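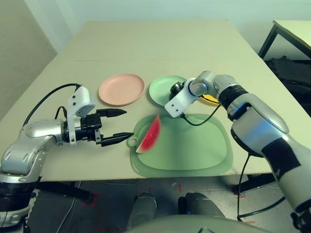 Watermelon, and what to put under it

Fiorella Palumbo has asked for a word about fruit at the Tuesday lunch, and as she does most of the washing up, she gets one.

Watermelon goes on a board with a raised rim. We own one of these, the big see-through green one with the loop for hanging it up, and it spent most of last month on its hook while people sliced melon straight onto the table. Juice travels. Last week it traveled as far as Munther Jaber's crossword, and 4 down will now never be known.

Stand the wedge on its rind and cut downward. Slices thinner than your thumb fall apart on the way to the plate, and slices thicker than that are a meal, as Apolinar Espinoza has shown us on several occasions.

On plates: pink, green and yellow all hold the same amount of melon. There is no need to wait for the yellow one. Evdokia Alexiou would like it known that she sits where she sits for the breeze.

Rinds go in the compost pail with the lid on – the wasps have been told about us. Lunch is at noon, and whoever has the good knife, please bring it back.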